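Build it slowly, and leave the walls till last

Comthorpe, April 2019

I have been asked more than once what I would do differently if I started our workshop cell again. My answer is that I would spend less on the arms and more time on the box they stand in. People who build robots at home tend to get this the wrong way round, and I include myself.

Erhan Güler and I began with two arms on a bench and a spreadsheet that said we would need 372 pounds for everything else. We called the project Plirkar, after a misspelt folder name, and it stuck. The arms moved on the first evening. After that we spent most of March on aluminium, brackets and cable.

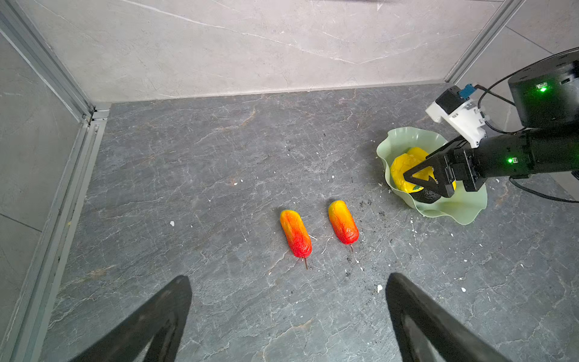
Cable is my main complaint. Every guide I read gave it a paragraph near the end, after the software. A wrist that carries a sensor has to take its cable through every turn the arm makes, and if the slack is in the wrong place you will find out at the worst point of a long run. We rerouted ours 2 times. I would now plan the cable before cutting a single length of rail, and I would tell any beginner to do the same.

My second complaint is the way hobby builders choose test objects. Wooden cubes are easy to grip and easy to film, and they teach you very little. A pepper shape tapers, rolls and lies at an angle. So does most of what you would want picked up in a kitchen. If your machine only handles cubes, you have built a machine for cubes. I would put up with a slower robot and a worse success rate for the sake of harder shapes.

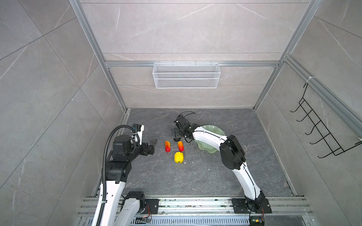 The cell with both arms over the work surface, basket and hook rack behind.

Erhan disagrees with me on the walls. He thinks they should go up early, so that the background stays the same from the first day. I see the point, but we had ours in place too soon and kept reaching over them with a hex key. Slotted rail forgives a change of mind. A panel that has been cut to size does not.

There is also the question of money. A man at the Flukum open evening told me he had spent 900 pounds on his frame before buying a motor, and he was rather proud of it. I think that is too much for a first build. Buy plain profile, use zip ties where they will do, and replace them later if they bother you. Some of ours are still there and I have no plans to change them.

I would also sweep the surface more often than we do.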